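Print this page
E-mail this page

Gamness Photobook Residency: progress report to the Flester Fund
November 2023

This report covers the second half of the first year. As agreed, we write about the work on the book, the exhibition in Piltitz and the money, in this order.

The book has now a fixed size and a fixed sequence. Out of 3117 negatives made in the Gamness valley, 108 were chosen in the first round and printed as small work prints. We put them on the long wall of the studio and moved them for several weeks. The final selection is 40 photographs. It is fewer than we wrote in the application, but the pictures have more space and the two quarry chapters could become one.

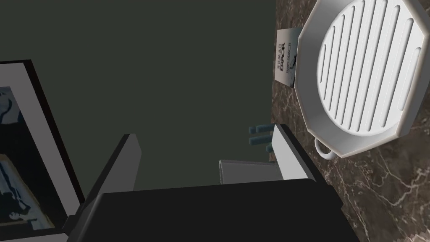

Dark olive-green wall, with the gripper in front.

The texts took longer than planned. The first version explained too much, and the author has cut it by half. The English translation is finished and the German one will be ready before the proofs. We have decided to print the texts on a separate thin paper, placed between the chapters, so that the reader can look at the photographs without reading.

Quintero, our printer, made the first proofs in October. The blacks were good, but the middle greys had a warm colour which we did not want. A second set was made on uncoated paper and we have accepted it.

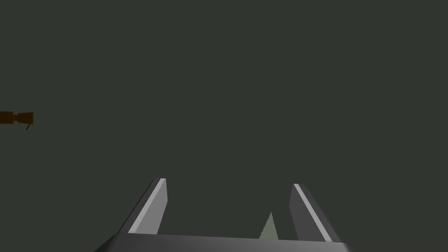

The exhibition in Piltitz will open in spring, in the two lower rooms of the town gallery. The prints will be framed without glass and hung in one line, a little lower than usual. For the walls we first thought of white, but the snow photographs lost their edges on it. We now prefer a dark grey with a little green in it, even and without texture, very like the backdrop behind the gripper, where the few things in front stand out clearly. The gallery has agreed to paint the larger room in this way. The smaller room stays white for the work prints.

The budget is on plan except for two lines. Paper has become more expensive, and the transport of the frames was not calculated correctly by us. We ask for permission to move money from the travel line, which is almost not used, to cover both. No additional grant is requested.

The edition remains at 365 copies. We will send the Fund the bound dummy as soon as we receive it from Quintero, together with the receipts for the second proofs.

Print this page
E-mail this page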